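I've spent most of July thinking about tabletops, and I blame Badmont. A little shop there had a slatted one in the window at four in the afternoon, sun all over it, and I stood gawping until my ice cream gave up.

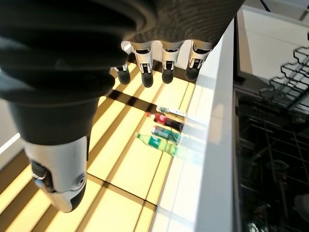
My own table is a dull brown slab I've had for years, and no lamp has ever done it any favours. What I want is stripes! Long panels of warm pale yellow with dark lines running between them on the slant, so bright they might be lit from underneath. I'd happily eat toast off that every morning (crumbs and all). The one I liked in Vurley was £700, so I'm still saving, and still eating off the slab.

© Hunt Magazine | Contact us | Back to top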